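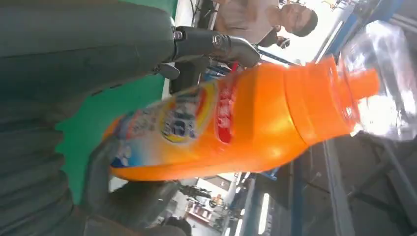
October, late evening - left hand day!

Finally got the left hand on the Dralton bench behaving. Emiliano and I spent the whole afternoon on finger tension, backing each tendon off 2 clicks and running the grip cycle again, and I loved every minute of it. The orange bottles are such a good test, all that slippery curve. I reset the thumb offset to 11 and logged it as run 243.

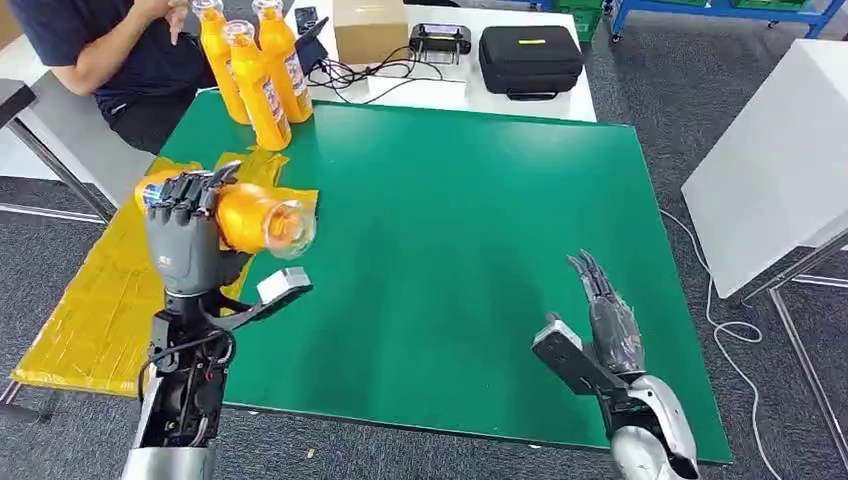
Left hand on the bottle, right hand up and open.

Still to do: regrease the right wrist, tidy the cables - and ask Fiorella for more of that Husness grease. I can't wait for tomorrow.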